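The Little Hoop on the Table

July 21, 2020

The woman who runs the toy and game shelf at the Kulthorpe lending room has been fixing up tabletop games for most of her adult life, and if you ask her which one she would save from a fire she doesn't have to think. "The basketball," she says. "Every time. People walk right by the chess sets to get to it."

We talked for most of an afternoon, which was longer than either of us had planned, and the conversation kept coming back to that hoop no matter where I tried to steer it. She grew up in Bundidside with a driveway too steep for a real basket, so her father hung a small one on the pantry door. She and her brothers wore the paint off that door in a single winter. "My mother put up with it until May," she told me, "and then it went out to the garage, and we went out to the garage with it."

The lending room started with 38 games on a set of borrowed shelves. There are 100 now, and she can tell you where most of them came from and what was missing when they arrived. Puzzles are her least favorite to take in – "you don't know until the last evening, do you?" – and anything with a small ball is her favorite, even though the balls are forever rolling away under something. She keeps a coffee can of spares by the door and asks people to drop in any they find at home.
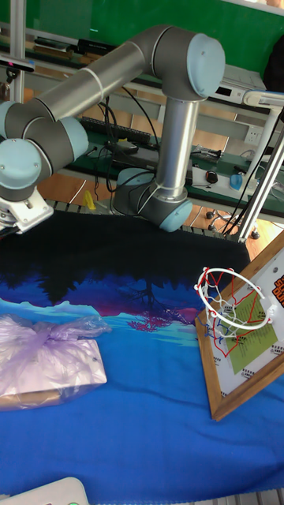
What she likes in a miniature hoop is a proper net. A lot of the small ones come with a bit of plain string, she says, and it takes half the pleasure out of it. "Give me red, white and blue cord, something that hangs down nicely. A child looks at that and knows right away what it is. You don't have to explain a thing." She has strong feelings about wooden frames, too. She likes the way a wooden one feels when you pick it up, and she likes that you can sand it and glue it and go on using it long after a plastic one would have gone in the trash.

Then there is the matter of the cloth. She is a great believer in putting a cloth down before any game comes out, and the louder the better. The one she is fondest of has a landscape printed on it, with dark trees against purple and a big stretch of royal blue, and she says it makes an ordinary table feel like an occasion. It's practical as well – a ball makes less noise coming down on fabric, and the people in the next room are grateful. She bought three cloths from a little shop called Zacharias that was closing out its stock, and she still wishes she had bought more.

I asked whether grown-ups play as much as the children do, and she laughed for quite a while. "More! They say they're just checking that it works before they take it home, and twenty minutes later they're still checking." One evening a group of neighbors agreed to stop when somebody reached 100 baskets, and she ended up handing over the keys and going home to her supper.

Her advice for anyone setting up a hoop at home is simple enough. Put it where there's a wall behind it, start close, and let the youngest player shoot from wherever they please. Use a soft ball. Move the good lamp. She wouldn't worry much about keeping score with little ones, who tend to make up their own numbers anyway and are perfectly happy with them.

Before I left she showed me the notebook where borrowers write a line or two when they bring a game back. She calls it the Jestar book, after the name printed on its cover, and she reads it in the evenings with a cup of tea. The entry she turned to was in pencil, in very large letters, and it said: "We need it one more week please."

She gave them two.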